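Home Explore Notifications Lists Profile
Thread · 2 min read

2 October 2022

Moved from Odine to Galtley in February. I said I'd write up what doing laundry without a machine in the apartment is like, so this is that. Thread.

The building has no hookups. The landlord told me this after I signed. The closest laundromat is Fosa, 11 minutes on foot if you catch the light by the bridge. Uphill coming home.

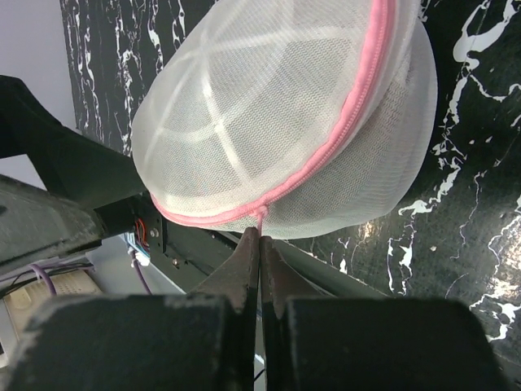 Fosa takes quarters only. The change machine was out the first 3 times I went, so now I get a roll from the bank when I deposit my check. One wash and one dry comes to more than I used to pay for a week of it in Odine.

Best time to go is before 8 in the morning. After that the big front loaders are taken and you end up with the top loader in the corner, and that one leaves everything soaked. You then pay for it again in dryer time.

I looked at buying a portable washer. Dimitrov, the appliance place on the main road, had one for $800. It hooks up to the kitchen faucet. I measured and it would block the oven door, so no.

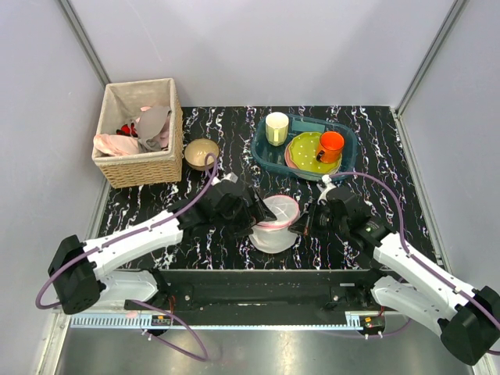
Hand washing covers more than I expected. I do it in the bathtub, cool water, a spoonful of detergent, and let it sit while I make dinner. Small loads only. A pale pink piece, something mauve and one small red thing, like what's in the wicker basket, is the size of load I mean, though I'd keep the red out until I knew it didn't run. Rinse until the water is clear, and don't wring knits.

Drying is the slow part. In summer things dry overnight on the rack. Now that it's getting cold it takes 2 days, and jeans take longer. I bought a small fan and point it at the rack. It helps.
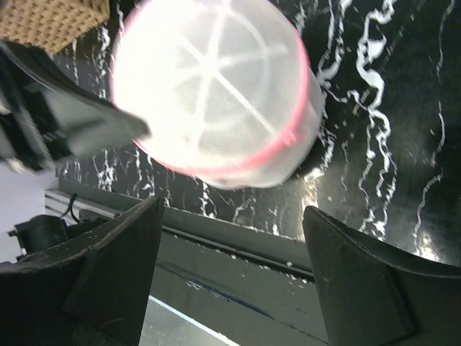

White mesh, pink trim.

Sheets and towels still go to Fosa. I tried a fitted sheet in the tub once and the floor got most of the water.
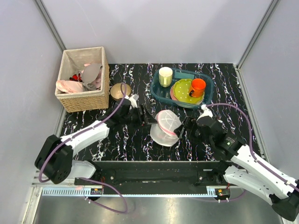
A few people asked if I'd take the apartment again. Yes, the rent is low and it's quiet. But I'd ask about hookups before signing, and I'd walk to the laundromat first with a full bag to see how it feels.

If anyone in Galtley knows a place that takes cards, reply here. I'm almost out of quarters.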